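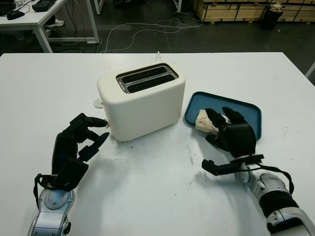 Darnine, 4 May 2026

Minutes of the Darnine Court Residents' Association, spring general meeting
Held in the ground floor common room

Chair: Kalliopi Perić
Minutes: the resident of 2B, who missed the March meeting and was elected secretary at it

1. Opening

The chair opened the meeting at 7:08, having waited for the people who always come at 7:15. They came at 7:15 and asked what they had missed. They had missed the fire exit announcement, which was repeated.

2. Minutes of the March meeting

Approved with two corrections. The word "shouting" under item 6 was changed to "discussion." The owner of 4A asked that his remark about the mailboxes be struck, then asked to hear it read out first so he could be sure it was the right one. It was read out. He decided it was a good remark and it stays.

3. The laundry room

This took up most of the evening.

The chair reported that the dryer on the left still runs for 56 minutes whatever button is pressed. Clatik, who service the machines, have been out and agree that it does this. Their written opinion is that the dryer is "within its settings." A resident asked what the settings were. The chair said the letter did not go into that.

There was a long exchange on whether a person may take someone else's wash out of a machine once it has stopped. Views ranged from "right away" to "never, it's like opening mail." The first floor proposed a grace period of 8 minutes. The third floor said the elevator alone could take that long. The first floor said there were stairs. The third floor invited the first floor to carry a wet bedspread up them.

Agreed: the grace period will be 15 minutes, and clothes that are taken out go on top of the machine and not on the floor, the window ledge or, as happened once, the handle of the front door.

The sign-up sheet was also raised. It has been filled in through August in one person's handwriting. The chair asked if anyone recognized it. There was a pause. The sheet will be replaced with a weekly one.

4. The roof

Two quotes came in for the leak over the back stairs. Stojanovska want to take up the whole north side and do it properly. Brurnar want to put something on it from a bucket. The Brurnar quote is a good deal lower and is written on the back of a delivery slip.

The owner of 5C, who has the leak, spoke for the first quote. The owners who do not have the leak spoke for the second. After some back and forth it was agreed to ask Stojanovska for a price on the back stairs section only, and to ask Brurnar what is in the bucket.

Action: chair to call both.

5. Bicycles

There are still bicycles in the front hall. The notice asking people to remove them has itself gone missing, and one resident believes it is under a bicycle.

Action: new notice, higher up.

6. Money

The association has enough in the bank to pay for the hall lights and the window cleaner. It does not have enough for the north side of the roof, which had been guessed by most people present. A one-time payment of $200 per apartment was suggested. Several members looked at their phones. The question was put off until the roof prices are in.

The owner of 1A asked again about the bill for "sundries." The chair said it was light bulbs and a mop. The owner of 1A said it seemed a lot for a mop. The receipt was passed around and the mop was found to be a good one.

7. Courtyard

The pear tree is alive. The company that was paid to say whether it was dead has been told.

A request to hold a summer supper in the courtyard was approved on the same terms as last year, except that music ends at ten and this time the person in charge of the music has to be told so beforehand. The secretary was asked to put up a list for food. Salads are to be spread out among the floors if at all possible.

8. Any other business

2A asked who keeps propping the back door open with a brick. 3B said it was propped open for the breeze. 2A said that was not what had been asked. The brick will be moved to the garden.

A pair of reading glasses, brown, was handed in after the last meeting and has been worn by the chair throughout this one. The owner may see her.

9. Next meeting

To be set once the roof prices arrive. The chair closed the meeting at 9:20. Discussion of the dryer went on in the hall until later, and is not minuted.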